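Tags: história do livro, encadernação, papel

Fio comprido sobre papel de trapo, porque prometi à Zdeňka Kollár que um dia escrevia isto e já estamos em agosto. Vão buscar café.

Durante séculos, o papel europeu fez-se de roupa velha. Camisas, lençóis, velas de barco, tudo o que fosse linho ou cânhamo e já não servisse para mais nada acabava no moinho. A pasta de madeira só se torna comum no século XIX!

Havia gente que vivia de andar de porta em porta a comprar trapos. Em português chamavam-se trapeiros ou farrapeiros, e adoro as duas palavras. Sem eles não havia papel, e sem papel os impressores ficavam de braços cruzados.

No moinho, primeiro separava-se o pano por qualidade e cor. O branco fino ia para papel de escrever e de imprimir, o grosso e escuro para papel de embrulho. Depois cortava-se tudo às tiras e deixava-se a apodrecer em água (sim, o cheiro devia ser medonho).

A seguir vinham os maços, uns pilões enormes movidos a água que batiam o pano até ele se desfazer em fibra. Dizem que se ouvia o moinho muito antes de o ver - e eu acredito, que já estive ao lado de um a trabalhar e saí de lá meio surda.

Foi no moinho Merkus, numa oficina para curiosos. Éramos 6 inscritos e quem dava a aula era o Alcides Rengifo, que faz folhas à mão há uma vida e tem uma paciência de santo. A minha primeira folha saiu com um buraco no meio. A segunda também.

O gesto parece fácil: mergulhas a forma na tina, levantas direita, abanas para os lados para as fibras se cruzarem e deixas escorrer. Fiz quase 70 tentativas até ele olhar para uma e dizer "esta já se pode escrever". Guardei-a, claro.

E a colagem! Mergulhavam as folhas em gelatina feita de restos de peles, para a tinta não se espalhar. Papel de imprimir levava menos cola do que papel de escrever, e é por isso que as notas à margem em livros antigos às vezes aparecem borradas.

Pormenor de que gosto muito: as marcas de água. Um fio de metal dobrado e cosido à forma, e cada folha fica com o desenho lá dentro. Passei uma tarde inteira a ver folhas à contraluz por causa de um catálogo, o Salerari, e só dei por mim às 6, com o pescoço feito num oito.
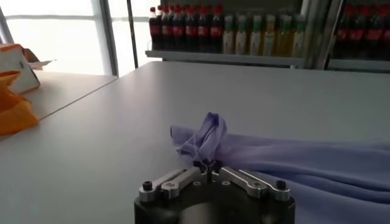
Um bocado de pano, bem preso.

Voltando aos trapos: num livro dessa altura, a página que temos na mão pode ter sido a camisa de alguém. Penso nisto mais vezes do que devia, sobretudo a passar a ferro.

E aguenta muito bem. Tenho cá em casa umas folhas soltas de papel de trapo, ainda claras e flexíveis, e ao lado um romance de bolso que comprei novo e já está cor de chá e a partir-se nos cantos - culpa da pasta de madeira e da acidez.

Para quem quiser ler mais, o livrinho do Kolář sobre moinhos tem 85 páginas e lê-se num serão. O da Votalden é mais completo, mas pesa como um tijolo e as ilustrações são fraquinhas.

Amanhã, se me aguentar acordada, conto a história das tintas. Mete óleo de linhaça, fuligem e uns quantos incêndios.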